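Chapter 4
Small Kitchens: Sorting, Serving and Putting Away

I learned to sort a kitchen from a box of toy food. I was teaching a Friday class in Povville, my first one, and I had planned a whole hour on cupboards (with a chart!). The students were kind about it, but they drifted. So the next week I tipped the play food out onto a white table, and suddenly everybody had an opinion on where the tomato should go.

I still start this chapter the same way. You get a basket, a tray, a couple of pans, a toaster oven and far too much pretend produce, and you have to decide what belongs together. Do the cheese and the broccoli go in the basket with everything else, or over by the tomato on the tray? Does the dessert stay on its red plate?
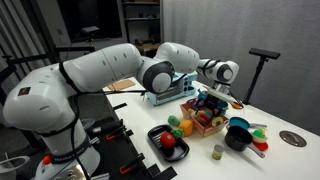 4.1 What Goes Where

My old teacher, Krešimir Ivanov, sorted by meal. I sort by kind, so we argued about it for most of one August, and I think we were both a little bit right. By kind, a basket of tomatoes makes perfect sense, and then half an avocado turns up at one end and you have to ask yourself what it's doing there. By meal, it's a salad and you're finished!

Plates are easier. A banana and a hamburger on one small plate is somebody's lunch, whichever system you like, and I'd leave it alone. 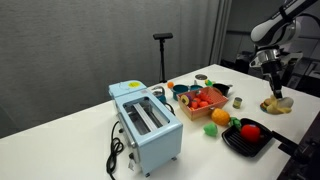
Bulky things come next, and I always place those before I fuss with the fruit. A toaster oven takes up a lot of table, and its cord takes up even more if you let it. Kettles and pots can sit close to each other, but leave yourself room to get a hand in between them.

Before you go on to 4.2, clear a table at home and try both ways, mine and Krešimir's. Write down where you put the pineapple. We'll need it on page 132.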